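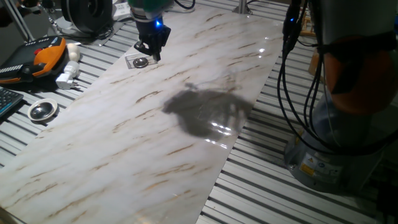 Fig. 4. Gripper over the marble-pattern board, pendant on the table.

Section 4: Setting up the arm for the Culel task

Skevance Robotics Club handbook, revised 8/25/22

1. Lay the board across the table slats. It is shiny and it is heavy, and it will show every fingerprint you own.

2. Switch on at the wall, then at the controller. Wait for the pendant to finish thinking.

3. Set the speed to 100 mm/s. The pendant will offer you 300. Decline politely.

4. Jog the gripper until it is 200 mm above the board.

Note: Jog in small steps. The arm does exactly what you asked, which is rarely what you meant.

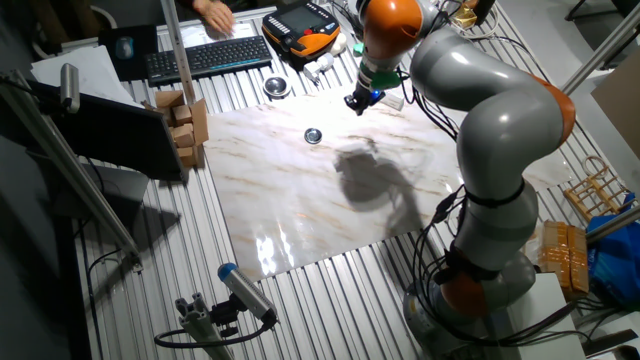

Can I leave the program running while I fetch a drink?
Stop the arm first, and take the pendant off auto. The kettle will wait.

5. Put out the dishes and load the program called Trarkunen. Ignore Fontes – it belongs to last January's team and has opinions of its own about where the table ends.

6. Run it 2 times with the gripper open before you let it pick up anything.

CAUTION: Keep hands off the board while the arm is live. Whoever holds the pendant watches the arm and leaves the typing to somebody else.

7. Switch to the wrist view and check for glare. If a bright patch sits over the target, move the target. The ceiling lights are not ours to move – we have asked.
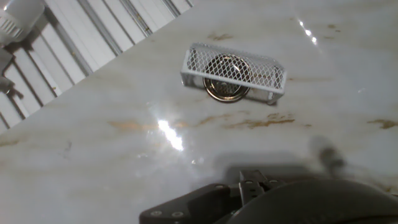

Fig. 6. Wrist view: mesh basket with the round disc partly underneath.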